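3. How people lay out a drink at home

3.1 Why I went looking at kitchen tables

I have to admit that I came to this topic sideways. My earlier work was on recipe cards, the little printed kind that used to come tucked into the box with a set of glasses, and I kept noticing that the cards said plenty about amounts and almost nothing about where to put things. "Slice one lemon." Fine, but where does it go once it's sliced? Next to the glass? On a plate? Still on the board? The cards leave all of that to you, and I wanted to know what people do with the freedom.

So this section is about layout. By layout I mean the spots where a person sets down the tools and ingredients before the first pour. I'm leaving out bars. Bartenders get trained, they work behind a counter somebody else designed, and there's already good writing on how they move. Home drink makers mostly teach themselves, and they do it on whatever surface is free.

3.2 The written material

My main source is the Rollow collection, a set of 800 recipe cards and leaflets that I sorted over one long, dusty spring (I started in April and was still sneezing in the summer). The cards run from plain lemonade to fairly fussy mixed drinks. I read each one twice and marked any phrase that told the reader where an object should be. "Have ice at hand" counted. "Add ice" didn't.

I also used the Koller household guides, which are a different animal. They're chatty, bossy little books written for hosts, and they love a rule. One tells the reader to keep everything wet on one side and everything sharp on the other. Another says the glass should be "the nearest thing to you and the last thing you touch," which I've tried at home and found pretty annoying, to be fair to my own elbows.

I dropped 5 of the leaflets from the layout counts. They were too faded to read with any confidence and I didn't want to guess.

3.3 What the cards assume

Three assumptions come up over and over. The first is that the glass is the center of things. Even cards that say nothing else about placement will mention the glass before the tools, and the reader is plainly meant to picture everything else gathered near it. The second is that fruit gets cut ahead of time. Very few cards have you stop halfway through to slice something, and the ones that do tend to be for punches, where nothing is in a hurry anyway.

The third assumption is the one I find most interesting, and it's about ice. The cards treat ice as if it simply shows up. It's rarely given a container, and when it is, the container is called something vague like "a dish." The Koller guides do better here, with a whole page on ice bowls, but they're mostly worried about how the bowl looks to guests. Whether you can reach it with your free hand doesn't come up.

Measuring tools are the odd ones out. A card will give you amounts down to the half ounce and never mention what you'd measure them with, let alone where you'd set it down between pours. I think the writers took it for granted that a jigger lives in your hand. Mine lives wherever I last put it, usually in a small puddle.

3.4 Spread layouts and lined-up layouts

I sort layouts into two loose families. In a lined-up layout, things sit in the order they'll be used, more or less in a row. In a spread layout, the glass sits in the middle and the rest is arranged out from it, with no order you could read off the table. Figure 3 shows a spread layout, with the glass in the middle, the jigger to the left, a pink bowl of ice to the right and the lemon slices on their board.
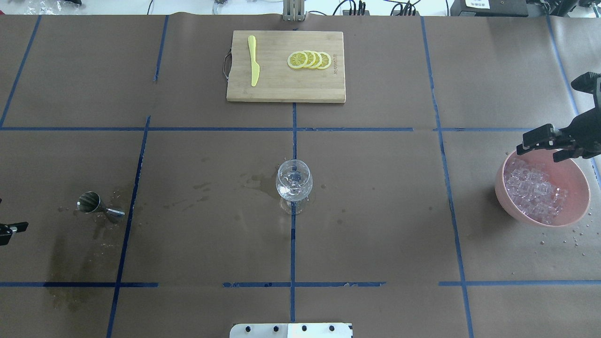
3.5 Where the two families come from

Lined-up layouts seem to follow the printed step. The Harawira leaflets, which number their steps and print them across the page, practically beg you to arrange your counter the same way, and I suspect plenty of readers did. Spread layouts fit the older cards better, where the whole recipe is a single paragraph and you're expected to read it through first and then get on with it.

I'd be careful about pushing this too far. The Gesia booklets number their steps and still tell the reader to "set all about the glass," so a numbered list doesn't settle the matter. Table size must come into it too - a narrow shelf will turn anybody into a lined-up person - and the printed sources give me no way to measure that. I come back to the shelf question in Section 4, along with the trays.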